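Gripper Trials at Pometti: The Sponge Days

Apr 26, 2021

We finally got to the part of the gripper comparison I've been looking forward to since winter, the squishy stuff! Blocks and cups are fine for a first look, but a kitchen sponge has a stiff side and a soft side, it folds when you pinch it, and it feels different to the controller every time you grab it a little higher or lower. Maritza Rivadeneyra set up the table and Branislav Skála did the tuning (and most of the muttering).
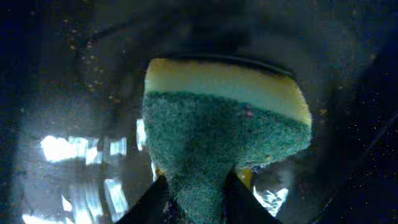

What surprised me most was how much the grip force setting matters. We had been running everything at the value we use for hard plastic, and with a sponge that just wastes travel. Branislav dropped it two steps on the Kametero controller and the wiping motion got so much smoother – less chatter, and a lot less drifting at the end of each stroke. The log for this round has 3,161 grasps in it, and I've been happily digging through them ever since.

The wrist cameras get their own comparison next. Close up they're wonderful for checking where the fingers meet the foam, but for planning a reach I still like a view from higher up, with both arms and all the dishes laid out at once.
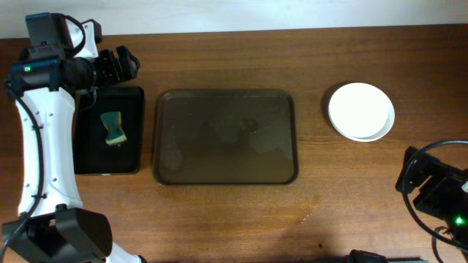
Two arms, two trays, a plate and the sponge, with the left gripper open over the small tray.

Maritza is writing up the finger pad results now, and we'll add more pictures in May. If you've tried soft objects with a setup like ours, please write to us, we'd love to compare settings!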